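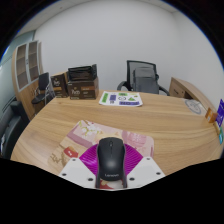 Shared desks to open at former Trernel office

Home News Business What's On Jobs Contact

July 27, 2023

Twenty people who work from home will be able to rent a desk by the day when the first floor of the old Trernel office reopens next month.

The rooms have been empty since the insurance firm moved out two years ago. They have been taken on by Brirnero, a small company which already lets out meeting space above the library, and the lease was signed in May.

Desks will cost £8 a day, or £139 a month for people who want the same place each time. The price covers heating, internet and use of the kitchen. Each desk comes with a mouse and a mouse pad, and screens can be borrowed from the front office for no extra charge.

Tala Saab, who runs Brirnero with Costel Ardeleanu, said most of the furniture was second-hand.

"We bought the tables from a college that was closing one of its sites," she said. "They are light wood and they had been looked after, so all they needed was a clean. The mouse pads are a mixture. Some are plain and some are pink with blossom on them. People can swap if they feel strongly about it."

The company spent £700 on keyboards, mice and cables. Mr Ardeleanu said they had asked people who rent the library rooms what they found most annoying about working away from home, and the answer was carrying things.

"They'll bring the laptop, that's fine," he said. "It's the other bits that get left on the bus."

A table near the stairs will be kept for parcels and post. Members can have deliveries sent to the building as long as they collect them within a week.

Gilang Wattimena, a bookkeeper who has put his name down for a monthly desk, said he had been working at his kitchen table since his second child was born.

"I can get there on foot, which matters more to me than the price," he said. "I did ask about the bike rack – it's round the back and there is room for up to 50."

There is no lift to the first floor. Ms Saab said two ground-floor desks would be set aside for anyone who cannot use the stairs, and these can be booked at the same rate.

Doors will be open from half past seven in the morning until seven in the evening, with no weekend opening for now. Bookings are being taken at the library rooms and by phone.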